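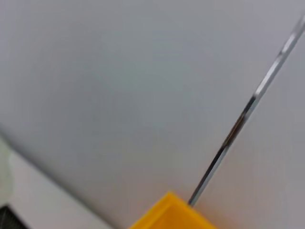
Chapter 11: Comparing Grippers and Wrist Cameras

A wrist camera sees very little. It sits close to the work, and one plain surface can take up most of what it sends back. In the view that opens this chapter, a smooth pale grey surface covers most of the picture, and the parts with strong colour or shine are a yellow object at the bottom and a thin metallic rod running down to it from the upper right. There are no markings on the grey to help a program judge distance. A person can guess at the layout. A controller has to be given a way to work it out.

Earlier chapters treated the arm, the gripper and the camera as separate parts. In this one you will test them together. The reason is practical: a gripper that scores well on the bench can do poorly once a camera is bolted beside it, and a good camera is of little use if the fingers block its view at the moment of contact.

What you will need from earlier chapters

You should be able to home the arm, record a joint path and read a force log. If you skipped the section on lens focus in Chapter 7, go back to it now. Soft edges in close-up views come up often in the exercises, and you will be asked to say whether they matter for the task.

The running example

Most of the chapter follows one set of trials run at the Ullthorpe workshop under Veikko Jääskeläinen. Two grippers were compared, the Caltlow parallel jaw and the Mekska three-finger. Each was fitted to the same arm and driven by the same Arsenault controller, and the camera bracket was left in place when the grippers were swapped. The full log has 378 attempts. Part of it is printed at the end of the chapter, including the attempts that were stopped early.

The log was not tidied. On one tray of parts the lamp was moved partway through, and those rows are marked with an L. Decide for yourself whether to keep them, and write down your decision before you work out any averages.

Terms used in this chapter

Attempt: one approach, close and lift, whether or not the part is held.

Clear view: a picture in which the target point can be marked by hand.

Glare: bright patches on a shiny part that shift as the camera or the light moves. Metal rods are a common source.

Swap: taking one gripper off and fitting another, followed by a fresh calibration.

11.1 Setting up a fair trial

Begin with the mount. Tighten the bracket, then move the wrist through its full range and watch the cable. Take 12 still views from the start position and save them before fitting the second gripper. After the swap, take 12 more and compare the two sets. If the target point has moved between them, calibrate again.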